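Can it clear the table yet?
October, bench notes
By Jhosep Flores
14 shares | 3 comments

Picking up where the Hurna entry stopped. The question on the whiteboard is still whether two arms can tidy up after a coffee run, and my answer is still no, or not in any way a cafe owner in Drustoddale would pay for.

Yesterday's count, so I stop quoting the good day: 123 tries at putting one item into a paper bag. I called 10 of them clean, meaning no hand from me, no restart, bag still standing. Lò wants to count the ones where the item went in and the bag fell over. I don't. If I tipped the bag over at home I'd have to pick everything up again, and that is the chore.

Bags are worse than I budgeted for. The rim moves when a finger brushes it, then the next approach is aimed at where the rim used to be. Nested cups are no better, two come up together and the arm carries on as if it had one. I set the grip force down and it dropped them. Set it back.

The Pundov people say 4000 demonstrations will fix it. We had 2000 before the summer and they told us the same thing. I'd like to see one number that improves before we double anything.

To do:
- retape the cable clips
- same layout three times running before moving anything
- write down the failures, all of them
- ask Lò for the old grip settings

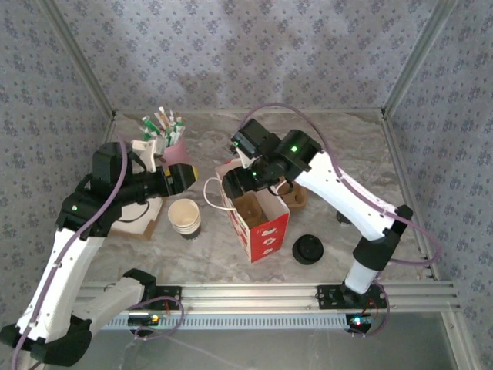

Both arms over the coffee things, right gripper at the mouth of the red bag.

Comments (3)

lo_bench: Still say a fallen bag is half a point.

marit: My nine-year-old does this for a cookie. What does the pair draw per hour?

J. Flores: No half points. Haven't metered it, will do.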